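Andstead 13 Bag Sealer, Countertop Model

Item no. 3321
Seals most plastic and foil-lined food bags
In stock, ships from our Avholm warehouse

Overview

There are two kinds of households. One folds the top of the bag over twice, puts a clothespin on it and hopes. The other eats the whole bag so the question doesn't come up. The Andstead 13 was built for the first kind, though we hear from the second kind more often than you would think, usually in July, when the crackers go soft in an afternoon.

It is a bar sealer. You lay the open end of the bag across the lower jaw, press the lid down, wait for the light to go out and let go. The bag is closed again, flat and straight, and you can put it back in the cupboard with the others. It doesn't connect to your phone. We were asked to look into that and we looked into it for one lunch.

What it seals

Chip bags, coffee bags, frozen vegetable bags, cereal liners, rice and flour in plastic, pet treats, the inner bag from a box of pancake mix. Foil-lined bags want the higher setting. Plain clear bags want the lower one, and will let you know if you forget, by turning into a small hard curl that you then have to cut off.

It won't seal paper, waxed paper, net bags for onions, or anything with a zipper across the part you are trying to close. Cut the zipper off first or use the zipper. Bags with a folded seam down the back are thicker at that one spot, so give them a second press there. 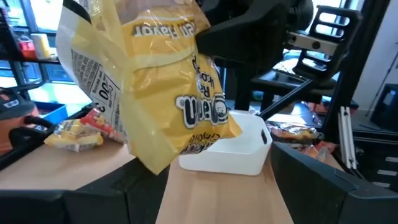 Large snack bag, printed front, fine print and nutrition panel on the back.

Big snack bags are the reason the jaw is 13 inches wide. Our first sealer was narrower, and customers with family-size bags had to do one half, slide the bag along and do the other half, leaving a gap in the middle just large enough for all the air in the kitchen. Amirhossein Akbari, who runs our repair bench, kept a drawer of the bags people sent in as evidence. The drawer is retired now and so is the narrow model.

Before you seal a snack bag, tip the crumbs and salt away from the opening and wipe the inside edge with a dry cloth. Oil on the inside is the usual cause of a weak seal. So is impatience, for which we don't stock a part.

Settings and controls

The dial has 2 positions, LOW and HIGH. Earlier versions had a smooth dial running from 1 to 10, and everybody left it on 6. There is a power switch at the back and a light at the front. The light is amber while the bar is heating. When it goes out, keep the lid down for a slow breath before lifting – the seam is soft until it cools.

The cutter slides along a rail in front of the jaw and trims the edge of the bag straight. It locks at the left end. Please lock it before cleaning, or you'll be using the other thing we sell, which is bandages. (We don't sell bandages.)

Specifications

Jaw width: 13 in
Heat settings: 2
Seal type: single flat seam
Cord: fixed, stored in the base
Bar strip: replaceable, rated for 3000 seals
Colors: Colombo Green, Oat
Warranty: 2 years, home use

In the box

Sealer, one spare bar strip, cleaning cloth, printed guide. The guide is short. Page one covers everything and the rest is the same page in other languages.

Replacement parts

Bar strips are sold in packs of two and fit every Andstead countertop sealer except the Binus, which was a travel model and took a strip of its own. We still have some Binus strips. If you own a Binus, write to us, as we would like to know there is someone out there.

Care

Unplug it and let it cool. Wipe the bar with the cloth, dry. If a bit of plastic has melted on, seal a scrap of plain paper on LOW and most of it will come away with the paper. Don't scrape the bar with a knife. Don't put the sealer in the dishwasher, including the top rack.

Questions we get

Does it pump the air out?
No. Press the bag flat with your hand before closing the lid. Go easy with chips.

Can I leave it plugged in?
Yes, with the switch off. The bar only heats when the lid is down.

Will it keep chips fresh forever?
It will keep them closed. The date on the bag still counts.

Page updated 7 Jun 2018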